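New boardwalk opens at Resley Marsh, and the herons don't seem to mind

I got down to Resley Marsh a little after sunrise for the opening of the new boardwalk, and I'm happy to report that I came home with dry feet for the first time in years. If you've ever tried the old path in spring (the one with the plank that tips), you know what a big deal this is!

The new walk starts behind the gravel lot and runs out through the cattails to the edge of the open water. It has four pull-offs with benches, wide enough that you can set up a scope and still let a stroller squeeze past. The last one looks straight across to the heron colony, and there were 34 nests in use when the spring survey was done. I stood there with my coffee for most of an hour and watched the adults come in with fish – noisy, messy, wonderful.

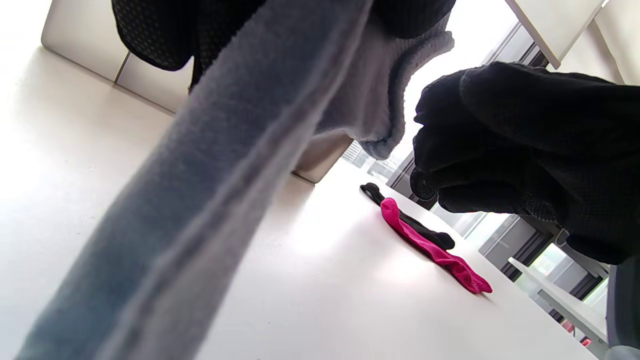
What it cost, and who can use it

Getting in is still free. Parking is now $5 a car, payable at the machine by the restrooms, and the machine takes cards but sulks over crumpled bills. Season passes are $43 and also cover the lot at Pralledent Point, so if you go to both places for fall migration you'll come out ahead pretty quickly.

The whole route is level and has a low curb along both sides. I saw two wheelchair users go all the way out and back with no trouble, and one of them beat me to the best spot for the bitterns. Dogs have to stay on the old loop by the woods. Bikes aren't allowed on the boards at all.

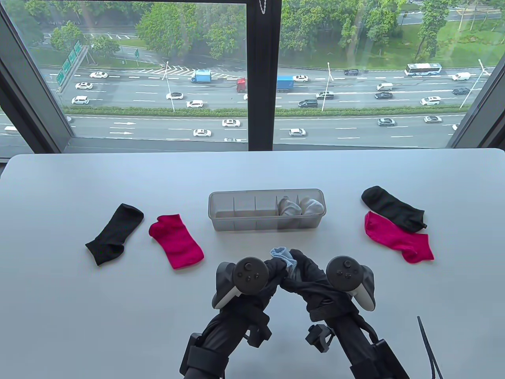
Socks laid out on the table by the window.

The part I was nervous about was the noise. Work went on right up to the end of winter, and a bunch of us regulars worried the herons would give up and move upriver. They didn't. The rails were calling too, both kinds, and I picked up a marsh wren within ten steps of the gate. I missed the least bittern everyone else saw, of course. I was tying my shoe.

One small gripe: the new signs are handsome, but the map on the first one puts the restrooms on the wrong side of the creek. I'm told a sticker is coming.

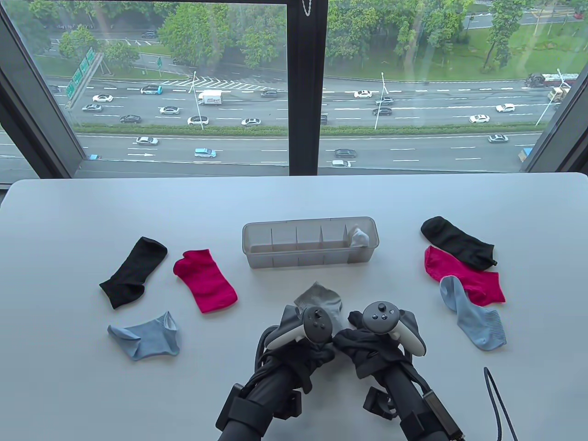

Coming up at the marsh

Guided walks start in May and leave from the gravel lot at 7 a.m. They're free, they last a couple of hours, and loaner binoculars are available if you ask when you sign up. Altance, the optics shop on the river road, is lending a pair of scopes for the season, so even if you've never looked through one you can get a good long stare at a nest.

In June there's an evening walk for nighthawks and frogs. It filled up fast last year, and I'd sign up early.
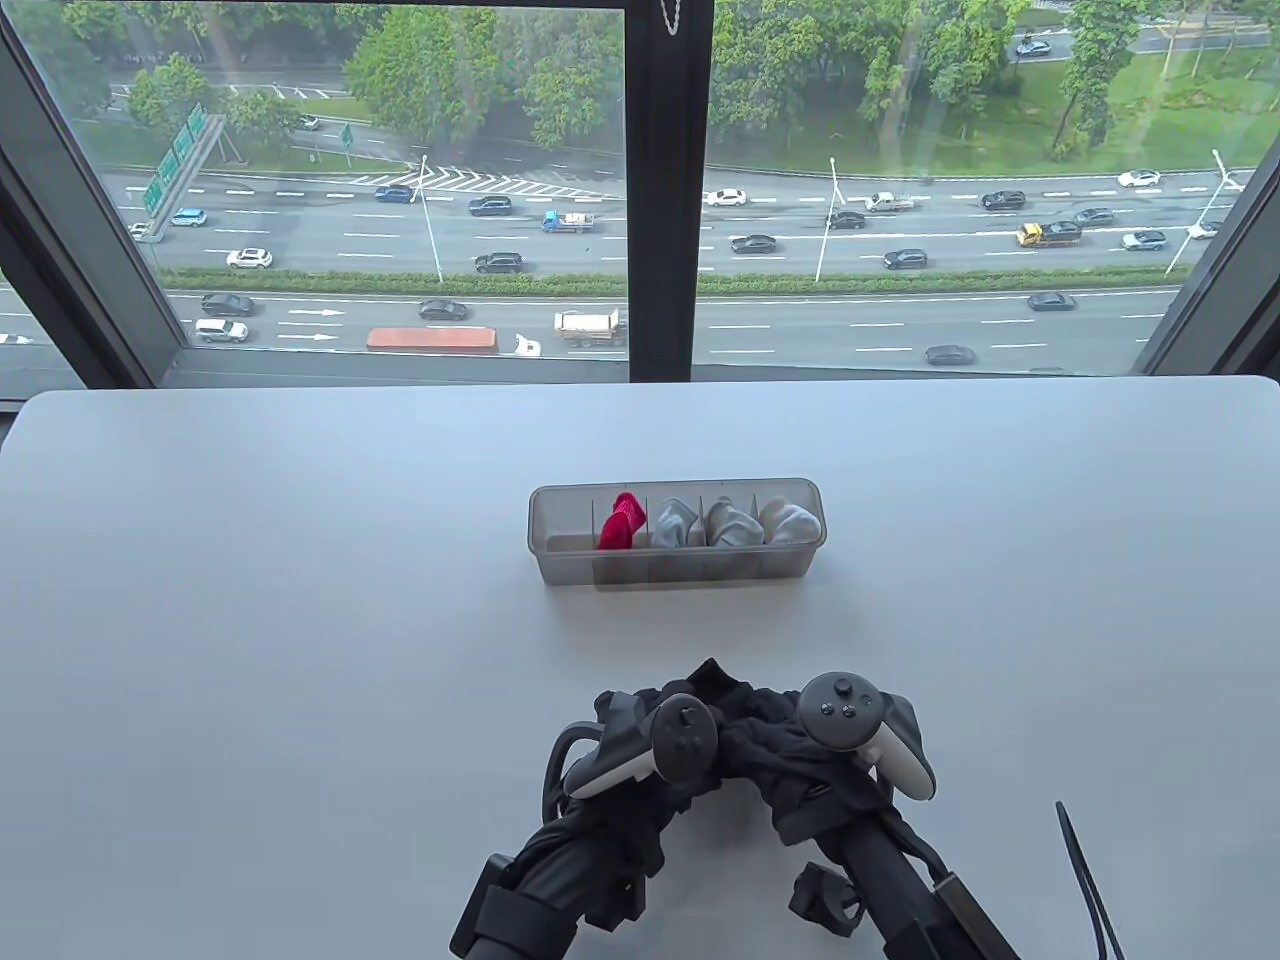
If you're making a morning of it, the Şimşekoğlu bakery opens at six and is on your way from town. Get the sesame rings, and get more than you think you need, as mine were gone before I reached the second bench. The marsh gate opens at sunrise and gets locked at dusk, and the lot was already full by nine when I left.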